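Snacks in an open basket on the table – how do you keep them from going stale or getting crushed?
Posted in Kitchen & Pantry

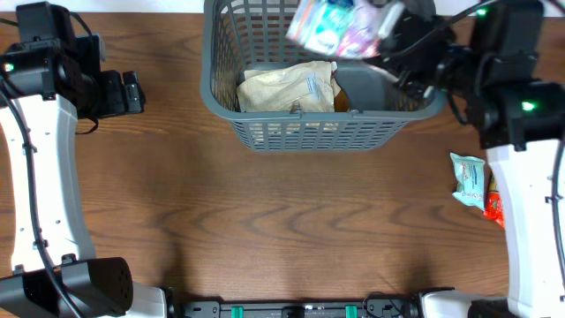 Rimantas Org
Are the packets sealed when they go in, or do people put half-eaten ones back? It changes the answer quite a bit.

Zulkifli Goh
Mostly sealed, but half-finished ones do end up in there. I moved our snacks out of the cupboard in August and into a gray plastic basket with slotted sides. It lives on the wooden table so everyone can see what we have. Two problems so far. The light packets get flattened under the heavier ones, and anything opened goes soft by the next day. I would like to keep the basket if I can – it is easy to carry and it wipes clean. Do I need a lid, or a different container altogether?

Shih-chieh Yip
Keep the basket. Slotted sides are fine for sealed packets, and you can see when you are running low. What worked for us in Skimbridge:

Stand the packets on edge like files in a drawer. Nothing sits on top of anything else, so the chips stay whole.

Put small loose things such as single candies in a cup or a cut-down carton at one end. Otherwise they slide under the bigger pouches and you find them months later.

Opened packets do not go back in the basket. Fold the top over 2 or 3 times, clip it, and put it in a tin or a jar with a tight lid. A lid on the basket itself would not help, as the air comes through the sides anyway.

I keep around 12 packets out at a time and the rest in the cupboard. If it is too full to stand them up, it is too full.

Aníbal Antunes
just buy a bread box

Rakiya Aliyu
Agree with Shih-chieh on the tin. I would add one thing – check where the sun falls on the table in the afternoon. Ours was by the window and the chocolate went white and crumbly long before the date on the wrapper. I moved the basket to the other end and it has been all right. Also turn it out once a month and wipe the bottom, crumbs collect in the corners of those slotted ones.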